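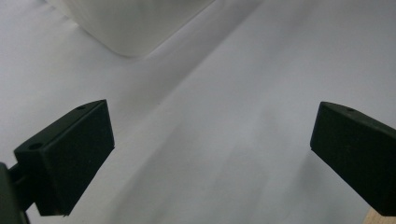
Correcting a married name and a survivor list in a published death notice

Posted by Nantana Onsri
July 2019

My late aunt's death notice appeared in the Zadbridge newspaper in December and was afterward placed in the paper's online archive. The notice was submitted by the funeral home on behalf of the family. It gives her former married name as her surname, although she had resumed her maiden name, Quiroga, and used it for the remainder of her life. It also omits one surviving brother, who was living abroad at the time of her death and still is.

The family wishes to have the archived notice corrected. I have written to the newspaper and was told that the request must come from the party that placed the notice. The funeral home has since changed ownership, and the present director is uncertain whether the earlier files were kept. I would be grateful for advice on the following points. Who has the standing to request a correction? Will the newspaper require legal documents? If the archived text cannot be altered, is it customary to publish a second notice so long after the death?

Amodar

In most cases the newspaper regards the person or firm that paid for the notice as its customer, and it will act on that customer's written instruction. A change in ownership does not usually prevent the funeral home from acting. Please ask the present director for a short letter on the firm's letterhead stating that the firm has no objection to the correction and that the request is made by the next of kin.

The newspaper may ask for proof of the surname. A certified copy of the death certificate is the document most often accepted. Should the certificate itself carry the former married name, it would be advisable to have it amended first through the office of vital records in the state where the death occurred. A court order restoring the maiden name, if one exists, should be enclosed with that application.

With respect to the omitted brother, proof is seldom requested. The wording should be supplied exactly as it is to appear, including his place of residence, and should follow the order of the original list.

A second notice is entirely proper. Families commonly publish a brief one under the heading "Correction" or at the first anniversary – the latter permits the full name and the complete list of survivors to be given without reference to the error. Our family paid 60 dollars for a notice of this kind in a small weekly. Charges differ a great deal, and a written quotation should be obtained before the text is submitted.

Skamex

Call the paper and ask for the classified desk, not the newsroom. The newsroom does not handle paid notices. Also check whether the notice was copied to any memorial websites, as those have to be contacted separately and a correction at the newspaper may not carry over.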